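The Bridge Vote

The flyer said Rendbridge would have its new water plant by September. It did not say which September. Mariama Akolgo noticed that first, before she noticed that the councilman's smile had been printed slightly off its colors.

She went to the meeting anyway. The councilman told the room that Enatis would run the plant, that Enatis had 60 years of experience, and that bills would rise by 5 dollars a month at the very most.

"Sixty years doing what?" Mariama asked.

He thanked her for her passion. Somebody clapped.

On Thursday she read the contract, all 254 pages of it. The cap on bills was on page 3. The part that ended the cap was near the back, in a section called Definitions. 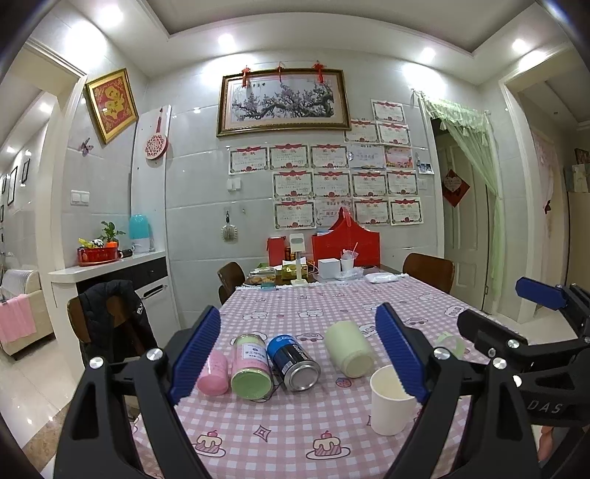 The vote was already settled, her sister said, so why lose sleep over it? They sat at the long table with the gingham cloth, pink and white, with cake slices and little pink cars printed on it, and Mariama laid the Definitions section over a strawberry and read it out loud. Her sister listened to the end – she always did – and asked for it again, slower.

"So it's a lie," her sister said.

"It's a definition."

She copied the page about 1000 times at the library and started with the houses nearest the river.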